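Allotment and shed news, all in one go because the printer deadline is tonight and I still haven't had supper.

Waiting list first. We've got 124 plots at Wemell Gardens and every one is taken as of this morning. The last half plot (bottom of the hill, next to the compost bays) went to a family from Carhuamaca Street. Welcome! There are 20 names on the list after them. If you gave up on your plot over winter and haven't told us, please tell us. Mercedes Paucar has the list and her number is on the shed door.

Water is back on at the top taps. Bottom taps, not yet. The valve by the Gava gate is cracked and the part has been ordered from Clorkard, who say a week, but they said a week last time too. Bring cans down from the top until then. Please don't run hoses across the main path overnight, it's a trip hazard and people do come in early.

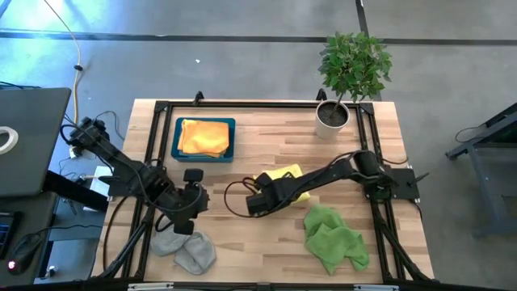 When do plot fees have to be paid?
By the end of the month, same amount as last year, check or cash in an envelope with your plot number on the front.

Plot number, not just your name. We have three Andersons and two of them grow the same beans.

Tomatoes. It's still cold at night down the hill, so hold off a bit if you're below the hedge. Top plots are probably fine with a cover. The ones we started in February got leggy, they were too warm and too far from the window, so bury the stems deep when they go in, right up to the first good leaves. Same goes for anybody who bought from the plant sale and got the tall ones. They'll root all the way along. Peppers and basil, keep them indoors for now.

Plant sale did well by the way. We took $589 on the day and that covers the new wheelbarrow tires, the mower service and most of the gravel. Thanks to everyone who brought trays in, and sorry about the squash with no labels. If you bought one of the mystery squash let us know what it turns into.

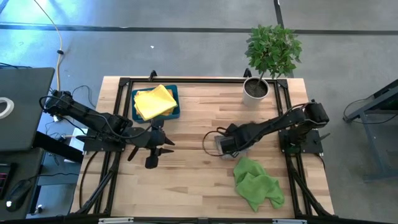

Wemell Gardens, May 20, 2019

Gravel gets here this week, will be dumped just inside the main gate. Leave that space clear, no cars please. If you have an hour and a rake come and help spread it, start at the gate and work toward the shed. The low spot by plot 151 (yes the numbers go past 124, the old numbering never got fixed after the orchard rows came out) needs a double layer as it floods evry time it rains.

Shed. Somebody is putting forks and spades back with the mud still on. Knock it off and give them a wipe, there's a hook by the door for cloths and they can go home with whoever fancies doing a wash. Oily ones seperate from the rest please. And the shears are blunt again, Aranka Simon is taking them to be sharpened so if you need shears ask next door.

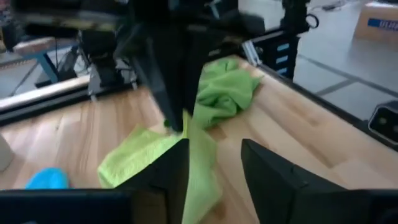 Microfiber, lime green.

Slugs are bad. Worst on the lettuce and the young dahlias. Beer traps are OK but empty them before they stink. No blue pellets anywhere on the site, we voted on this and the hedgerow side has ground birds nesting. Going out after dark with a flashlight and a bucket still beats everything else I've tried, and I've tried the eggshells, the coffee grounds and the copper tape that cost more than the lettuce did.

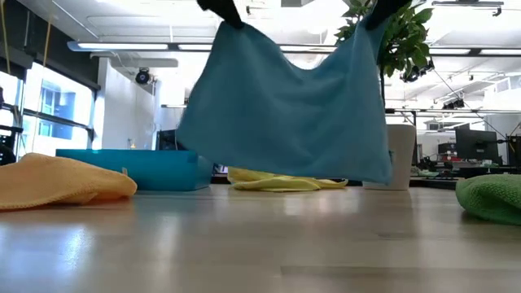
Blue cloth, held up at two corners.

Compost bays: left one is full, use the middle. No cooked food, no bindweed roots, no avocado stones. The right hand one is ready to use, take a barrow or two each and leave some for the people who can only get here evenings.

Lost: one green kneeling pad, one glove (left). Found: a thermos, a library book on bees, due back ages ago. All in the crate inside the shed.

Next newsletter when the valve is fixed or when I have time. Send me anything you want in it, short please.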